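The Olto Hall was freezing, as it always is in July, and I'd forgotten my good scarf on the hook by the door, so I spent the first half hour of the night with my hands shoved up my own sleeves. None of that mattered once Lato came on. I've been wanting to see them play a proper room for ages (the last time was a beer garden with a footy telecast going in the corner, poor things) and I'm so glad I made the drive, all 562 kilometres of it there and back.

If you don't know them, Lato do a sort of slow country waltz with a fiddle that sounds like it's been left out in the weather. Lovely, lovely stuff. They opened with the title track from Kravchuk, which I've played so often at home that I was mouthing the words before the singer got there, and then went straight into six new songs without so much as a hello. I didn't mind a bit – the new ones are quieter and stranger, and the fourth had a long bit with only the harmonium and somebody's boot on the floorboards that I could have listened to until breakfast. 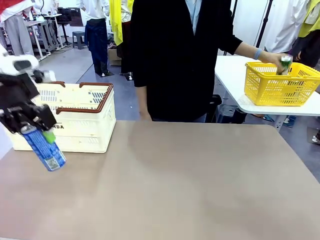

My sister reckoned the harmonium song went on about twice as long as it needed to, and said so in the car all the way to the servo, adding that a band with a drummer that good ought to let him off the leash before the encore. She's got a point about the drummer. When he finally did get going, on the old murder ballad, the whole back row was up and dancing in their puffer jackets, me included, and I'm paying for it in the knees today.

The support was Zakley, a duo with two guitars and one microphone between them, and I'd have happily paid for them alone. Gorgeous harmonies! They had a little EP for sale at the door and I bought the last one, so apologies to the fellow behind me in the queue.

Lato are back in the studio until September and then heading up the coast, and I've already started working on my sister about the petrol money.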